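Posted 4/9/23
By Mairéad Hennessy

This site uses cookies to remember your reading preferences. Accept | Manage settings

Open Day Walk-Round: Robot Hall, Grotwood
Checklist with comments

I got to do the safety walk-round for the Grotwood open day this year, and I have to say I enjoyed every minute of it. Gearóid Egan carried the clipboard for the first half and then we swapped. What follows is the list as we filled it in, with my comments typed up properly because my handwriting got worse as I got more excited. Items marked OK need nothing more. Items marked FIX need doing before the doors open, and items marked WATCH are for the stewards on the day.

1. ENTRANCE AND WALKWAYS

1.1 Main doors open fully and stay open on their hooks. OK
1.2 Visitor route taped on the floor from the desk to the demonstration bays. OK
Comment: Lovely wide route, and a stroller gets through with room to spare. The tape is bright yellow and you can follow it without looking for signs.
1.3 Fire exits clear. FIX
Comment: The left exit had folding chairs stacked against it. Gearóid moved the first few while I was still writing this down, but the rest need a proper home.
1.4 Headcount at the desk. WATCH
Comment: We have 269 people signed up so far and the hall limit is 800, so we're well inside it. Please keep clicking people in and out anyway, especially after lunch when the families from Prulville tend to arrive all together (and very welcome they are!).

2. SORTING BAY (the conveyor)

2.1 Guards fitted on both sides of the belt. OK
2.2 Stop cord reachable from the visitor side and the operator side. OK
Comment: Pulled it from both sides. The belt stopped each time, and the reset is a key switch, so a curious child can't start it up again.
2.3 Noise at the barrier. OK
Comment: You can hold a normal conversation next to it.
2.4 Loose items near the belt. FIX
Comment: Somebody's scarf was hanging on the guard post. Coats and scarves go on the rack by the desk, please, staff included.

3. TABLETOP BAY (the Adolberg table)

3.1 Risk sheet displayed and signed. OK
3.2 Barrier in place, with one staff member inside it and no visitors. OK
3.3 Arm speed set to demonstration level. OK
Comment: Gearóid read the setting aloud and I checked it against the sheet. It's a gentle speed, slow enough that you can guess where the arm is heading and feel very clever when you're right. 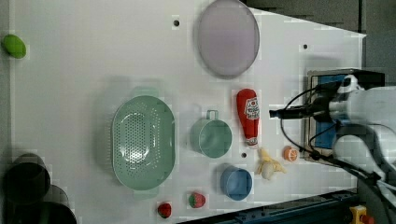

3.4 Objects on the table suitable for the demonstration. OK
Comment: My rule for this table is soft edges, nothing breakable and nothing anyone would want to eat. I run a hand over each piece before it goes out, and anything with a crack or a sharp seam goes in the reject box. The toy food is a great choice, because children know right away what it is and start calling out requests. The banana with its peel partly opened and the red ketchup bottle lying on its side are my own favorites, and the big mint-green colander gives the crowd a nice obvious target to shout for. Please don't swap in real fruit if a piece goes missing. We did that one July and I was finding sticky patches for days.
3.5 Emergency stop visible and within reach of the operator. OK
Comment: Press it once before the first session and once again after lunch, and write both down. The operator should be able to put a hand on it without looking. We practiced this with eyes closed and it was good fun, but it was a real test too.
3.6 Cables clear of the arm's path and the operator's feet. WATCH
Comment: Have a look between sessions. Cables move a little as the arm works, and the operator walks back and forth more than you'd think.
3.7 Small pieces. WATCH
Comment: Nothing from this table is handed over the barrier to children under 5. Older ones can hold a piece if an adult is with them. Every piece goes back in its tub at the end of the session.

4. THE BAN ROVER (floor demonstration)

4.1 Floor area roped off on all sides. OK
4.2 Bumper switch working. OK
Comment: I stood a cardboard box in its way and it touched the box, stopped and backed off. We ran it again from the other side with the same result. If you haven't seen Ban do its little turn at the end of a run, make time for it.
4.3 Battery charged and spare battery stored in the metal cabinet. FIX
Comment: Spare was on the windowsill in full sun. Moved it ourselves, but the cabinet needs a label so that everybody knows where it lives.
4.4 Group size at the rope. WATCH
Comment: One row of children at the front, adults behind. The view is better for everybody and the rope stays where it should.

5. STAFF AND BRIEFING

5.1 Each bay has a named operator and a named relief. FIX
Comment: The tabletop bay has no relief for the last hour. I'd take it myself in a heartbeat, but I'm on the desk then. Gearóid is asking the evening crew.
5.2 Operators know what to say if a demonstration stops. OK
Comment: Tell people you've stopped it and why. Visitors love this part! Last year a family stayed to watch a whole restart and asked better questions than I did on my first day.
5.3 First aid kit stocked. OK
5.4 Hair tied back, sleeves close fitting, lanyards tucked in or off. WATCH
Comment: Lanyards especially. They look smart at the desk and they dangle everywhere else.
5.5 Briefing for all staff before opening. OK
Comment: Set for the morning by the coffee table. Please read this list first and bring questions.

OVERALL

4 items were marked FIX: exit chairs, the conveyor guard post, the battery cabinet and the relief operator. None of them is hard, and the chairs and the scarf can be sorted in the time it takes the kettle to boil.

This is the best set-up I've seen at Grotwood. The bays are far enough apart that each one gets its own crowd, the operators clearly like what they do, and there's always something moving wherever you stand. If you're stewarding and you get a quiet spell, go and watch the tabletop bay from the barrier like a visitor would. You'll notice things about sight lines that we can't catch with a clipboard, so write them on the back page of the desk log.

Second check is on the morning of the open day, before the briefing. I'll bring the marker pens.

Checked by: M. Hennessy and G. Egan

Related items
Stewarding the Grotwood open day: where to stand and when
How we tape a visitor route
Ban's first lap of the hall
Coming by bus from Prulville
Lost property from last year's open day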